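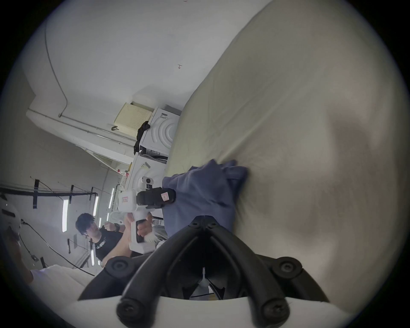
The purpose of this post is to report on one year of recording the water used in our household, a two-person rental on the east side of Kemmont. The record was begun in March, when the Dewulf water district changed its billing and tenants in our building started to pay for what they used. I had expected showers to be the main subject and gave little thought to washing clothes. In practice, a good share of the entries concern the question of what may be washed together. A blue-violet cloth against cream-colored fabric, as in the photograph, is the sort of pairing that used to mean two separate loads in this household, and two loads meant two lines in the book. Our present rule is that colored items which have been through several washes may go in with the pale ones on a cold setting. New items still go separately.

## How the record is kept

The meter is a Testel unit in the closet beside the entry. It is read at seven in the morning, before any tap has been opened, and the number is written in a ruled notebook kept on the closet shelf. An attempt was made in the first weeks to keep the figures in a spreadsheet. This was given up, as the computer was never on at that hour and the number was often forgotten between the closet and the desk.

Each entry has the reading, the difference from the day before, and a short remark. The remarks are the most useful part. "Guests, two nights" explains a high figure at once, and so does "soup pots." Days with no remark are harder to interpret a few months later, and I would ask anyone starting a similar record to write something every day, even if it is only the weather.

The first full month came to 2756 gallons. I had no basis for judging whether that was high or low, and I will not attempt a comparison with other households now. It serves as our own starting point.

## Laundry

The washing machine was recorded separately by reading the meter before and after each load. Over the first three months laundry came to 1038 gallons, which was more than I had assumed and less than my spouse had assumed. Towels and bed linen were responsible for much of it. Clothing was a smaller part, and it was also the part we found easiest to reduce, chiefly by folding and putting away things that had been worn for an hour and then dropped on a chair.
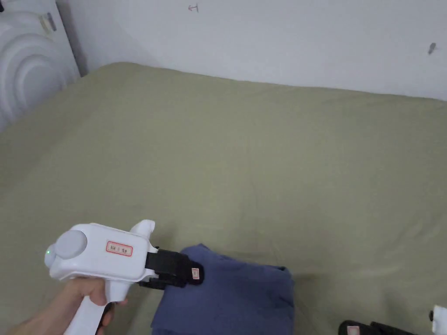 *Dark blue on the olive-green sheet, folded.*

It should be noted that fuller loads are not without drawbacks. Heavy cotton dries slowly when the machine has been packed to the door, and in the colder months a damp load hung indoors can make the windows run. We settled on filling the drum to the height of a hand below the top. The spin setting was raised by one step at the same time. I cannot say which of the two changes made the difference, as they were made in the same week, and this is a weakness in the record that I acknowledge.

Detergent was also reviewed. The measuring cap supplied with our usual brand has three lines, and we had always filled it to the third. The first line has been adequate for everything except dish towels.

## The leak

The most significant finding of the year had nothing to do with habits. In early summer the daily difference began to rise, slowly at first, and there was nothing in the remarks to account for it. The kitchen was checked, then the shower, then the hose connection behind the washing machine.

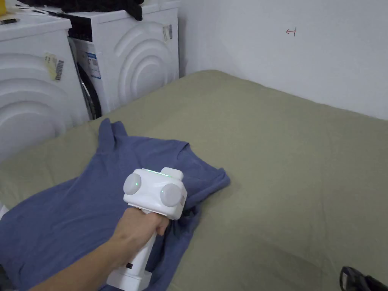 None of these showed any fault. The cause was the flapper in the toilet tank, which had hardened at one edge and was letting water pass at all hours without a sound. A few drops of food coloring in the tank confirmed it within fifteen minutes. By my estimate we had been losing nearly 300 gallons a week. The replacement part cost less than lunch and was fitted in one evening, and the readings returned to their earlier level the next day.

I have since read the district's notice on leaks, which had been attached to our refrigerator for the entire period. It recommends exactly this test.

## The garden

Our building has a shared strip of ground at the back, and tenants may plant in it. From spring until the first frost this was watered by hand from a 175-gallon tank fed by the shed roof. The tank ran dry twice. On both occasions the tomatoes were given priority and the beans were allowed to fail – a decision that was not unanimous in our household.

The soil there is heavy, as it is everywhere on the Makik side of the hill, and it holds water well once it is wet. Straw laid between the rows helped. Watering in the evening was convenient but brought slugs, so the time was moved to early morning, directly after the meter reading. 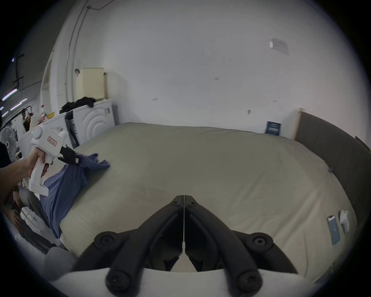
*A blue garment over the khaki fitted sheet.*

## Arrangements for the coming year

The daily reading will continue, with one change. Laundry will be recorded by the month and no longer by the load, as the extra visits to the closet had become a source of some complaint. The hot water will be given its own column if the landlord agrees to a second meter – a request has been made in writing and a reply is awaited.

The toilet tank will be tested with food coloring on the first of every other month. The bottle is kept on the shelf beside the notebook. It is green.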